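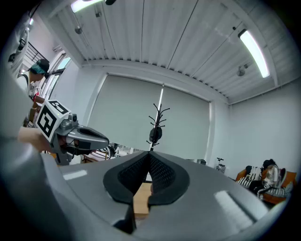

Setting up a work table by the window on a landing

Last updated Jul 4, 2021

A landing with a window is often the best-lit spot in a house and the least used. These notes cover turning one into a place where two people can sit and work with their hands: model making, mending, sorting, repairs, drawing. They are based on the landing at Candivard, our place outside Nallora, which has a tall window, white walls and a metal railing along the stair side. Most of it applies to any narrow upstairs space.

Allow a weekend. The table top takes up most of that, and nearly all of the time is waiting for oil to dry.

What you need

A table or a plain timber top with legs
Two chairs or stools without arms
Tape measure, pencil and masking tape
Sandpaper in medium and fine grades
Clear furniture oil and lint-free cotton rags
Felt pads for the chair and table feet
A clamp lamp
A shallow tray or two
Cable ties or adhesive cable clips
A sheet of mesh or clear acrylic for the railing (see below)

Measuring the space

Start with the walkway. Anyone coming up the stairs needs to get past while both chairs are occupied, and an occupied chair takes up a lot more floor than a tucked-in one. Mark the table on the floor with masking tape, put the chairs where they will go, and sit in them. Then have someone walk past carrying a full washing basket. If they have to turn sideways, the table is too deep or it's in the wrong place.

We wanted a clear 100 cm between the backs of the chairs and the head of the stairs. That ruled out the table we already had, so we bought a narrower top.

Check these before you commit:

Does the window open inwards, and will it clear the table and anything standing on it?
Does any bedroom or bathroom door swing into the taped area?
Can you still reach the light switch and the power point?
Is there a smoke alarm directly overhead? Don't plan on soldering or burning anything under it.

Leave the tape down for a couple of days. It gets annoying, but we moved ours twice, and moving tape is easier than moving a table.

Choosing a top

A pale timber surface suits fine work. Small dark screws show up well on it and it doesn't throw glare back at you the way a white gloss top does. The drawback is that it marks easily, so it needs a proper finish and a mat for cutting.

Ours came from Radulović, the timber yard on the Nallora road, cut to length while we waited. Ask for the offcut. You'll want it for testing the oil, and later on it makes a handy block to hammer against.

Look along the length of the board before you pay for it. A slight bow will pull flat when it is screwed to a frame. A twist won't, and the table will rock for as long as you own it.

Finishing the surface

Do this outside or in a garage if you can. If you have to do it on the landing, open the window and shut the bedroom doors.

Step 1. Sand with the medium paper, going with the grain. Take the sharp corner off the front edge while you're there. Forearms rest on it for hours.

Step 2. Vacuum the top and wipe it with a barely damp cloth. Let it dry, then sand again with the fine paper. Wiping raises the grain a little and the second sanding takes it off.

Step 3. Try the oil on the offcut. We used Grodasmont clear, and it still turned the timber slightly more yellow than we expected. If you don't like the colour, now is the time to find out.

Step 4. Wipe on a thin coat with a rag, leave it for the time given on the tin, and rub off everything that hasn't soaked in. A coat left thick goes tacky and collects fluff.

Step 5. Repeat until you have 3 coats, leaving 6 hours between them, or longer if the tin says so. Do the underside as well. One coat is enough there, and it helps stop the board cupping.

Rags with oil on them can heat up and catch fire by themselves if they're left in a heap. Lay them flat outside to dry, or soak them in water and put them in a sealed metal container before they go in the bin.

Leave the table alone for a few days before putting anything heavy on it.

Placing the table

Put it side-on to the window if the space allows. Light from one side shows up edges and texture, and neither person has to work in their own shadow. If you're right-handed, light from the left is more comfortable for writing and fine handwork. With two people sitting opposite each other, one of them gets the worse side, and that's where the lamp goes.

Facing straight into the window looks appealing and is tiring after half an hour. On a bright day your eyes keep adjusting between the glass and the work. A sheer blind that pulls down partway helps if that is the only position that fits.

Stick felt pads on every foot, including the table's. Floorboards on an upper storey carry noise straight down to the room below.

The railing side

Anything that can roll will roll towards the stairs. A railing with open bars does nothing to stop a pencil, a bead or a craft knife, and somebody may be standing underneath.

There are a few ways to deal with it. The simplest is to keep the table well back from the railing and work over a tray. The next is to fix mesh or clear acrylic to the inside of the bars, high enough to catch things that bounce. We used acrylic, held on with cable ties through drilled holes, with the tie heads turned to face the landing so they don't snag sleeves on the stairs. It collects dust and needs wiping, but it keeps the light.

Don't remove any bars, and don't hang shelves or heavy boxes from the railing. It is there to stop people falling. If it moves when you lean on it, have it repaired before you set anything up beside it. Keep chairs and stools away from it too if there are small children in the house, who will climb them.

Lighting after dark

A single ceiling light behind you is no good for close work. Clamp a lamp to the table's edge on the opposite side to your working hand, with the head low enough that the bulb is hidden from the person across from you. Put a scrap of felt under the clamp jaw or it will dent the timber.

If the two of you like different light, get 2 lamps. We tried sharing one on a long arm and it spent most of its time being pulled back and forth.

Power and cables

Run cables along the back of the table and down one leg, held with clips. Nothing should cross the walkway, even under a rug. If the only power point is on the far wall, route the lead along the skirting board and around the door frame, or have an electrician put in another outlet.

Leave some slack at the table end so things can be shifted about without dragging on the plug.

Keeping it usable

A table on a landing fills up with things on their way somewhere else - mail, folded towels, library books. We put a narrow shelf near the top of the stairs for those, and it mostly works.

For the work itself:

Give each person their own tray, and put the whole tray away when the job is unfinished.
Keep the middle of the table clear for whatever is being worked on.
Store bulky plastic bags and wrapping in a box. They slide off everything and end up on the stairs.
Put blades back in their case before you stand up.
Tie back long hair and tuck in loose straps if you're using glue or anything that spins.

Looking after the top

Wipe it with a dry cloth after use, and a barely damp one when it needs it. Water rings usually come out with fine sandpaper and a dab of oil, feathered out past the edge of the mark. Dried glue lifts with a plastic scraper. Avoid spray polish, as it stops the next coat of oil from soaking in.

Re-oil once a year. We do ours in January, when it's hot enough to leave the window open all day. The end nearest the glass fades and dries out first and may want an extra coat. Turning the table end for end each time evens out the colour.

Check the screws under the top at the same time. Timber moves with the seasons, and ours needed nipping up after the first summer.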